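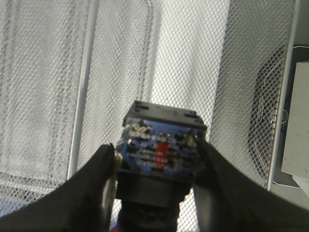 Petit boîtier noir, carte bleue, trait rouge au milieu. Pièce de résistance de la collection, toutes proportions gardées.

Le tiroir aux cartes bleues

Tout a commencé avec un meuble à tiroirs acheté chez Huttunen, qui liquidait son arrière-boutique de réparation. Le meuble m'intéressait, le contenu beaucoup moins. Le vendeur m'a juré que c'était compris dans le prix et il a refermé le coffre de la voiture avant que je trouve quoi répondre. L'inventaire collé au dos annonçait 3 966 pièces. Je n'ai pas vérifié et je ne vérifierai pas.

Cette galerie est donc consacrée à l'électronique qu'on garde. Pas celle qui sert, qui a déjà sa place sur le bureau, ni celle qui est franchement morte et qui part en déchetterie. Je parle de l'entre-deux : les modules sans notice, les boîtiers sans couvercle, les câbles dont la prise n'a jamais eu de partenaire. Les autres viendront quand j'aurai retrouvé le fond du tiroir du bas.

Quelques mots sur la pièce no 1

Le dessus est un capot en plastique noir, carré et plat, avec deux petites encoches rectangulaires. J'aime assez ce genre d'encoche. Quelqu'un, dans un bureau d'études, a dû défendre leur emplacement en réunion.

La carte fait office de façade, sans rien pour la cacher. Bleue, couverte de petits composants sombres et de points de soudure, avec des rangées de marquages blancs qu'on ne lit pas ici. Ceux qui espéraient une référence en seront pour leurs frais.

Le rouge, en revanche, se voit de loin. Une bande étroite, verticale, en plein milieu du bleu. Lauri Lahtinen y voit une faute de goût. Il porte des chaussettes orange toute l'année, je transmets donc son avis pour ce qu'il vaut.

En dessous, une partie cylindrique noire, avec des bagues striées ou filetées vers le bas. On dirait un fût d'objectif, ou un tube de montage. Eleni Tomić penche pour l'objectif et m'a écrit quatre paragraphes à ce sujet, dont un sur les pas de vis, que je relirai un soir d'hiver.

Classement

Chez moi, les pièces vont par couleur de carte : vertes en haut, bleues au milieu, tout le reste en bas. Le système a été très critiqué sur le forum Trinent, où l'on classe par fonction. Encore faut-il connaître la fonction. Avec la couleur, je range un tiroir en 10 minutes, café compris.

Les étiquettes viennent de chez Lumirwood. Elles tiennent bien sur le bois, mal sur le plastique, et admirablement sur la manche de mon pull. Pour les boîtes, j'ai pris des Prulesitz à compartiments - presque 2 kilos la boîte pleine, à ne pas poser sur une étagère de cuisine. Celle de la mienne a été refixée en octobre.

Ce qu'on me demande souvent

Oui, je prête, à condition que la pièce revienne entière et avec ses vis.

Non, je ne vends pas. J'ai essayé une fois : l'acheteur est reparti les mains vides et m'a laissé un sac de condensateurs.

Les dons sont acceptés si les cartes sont dépoussiérées. Pour les cartes vertes, merci d'attendre un peu, le tiroir du haut ne ferme plus.

Prochaine série : les télécommandes orphelines, si Lauri me rend la boîte.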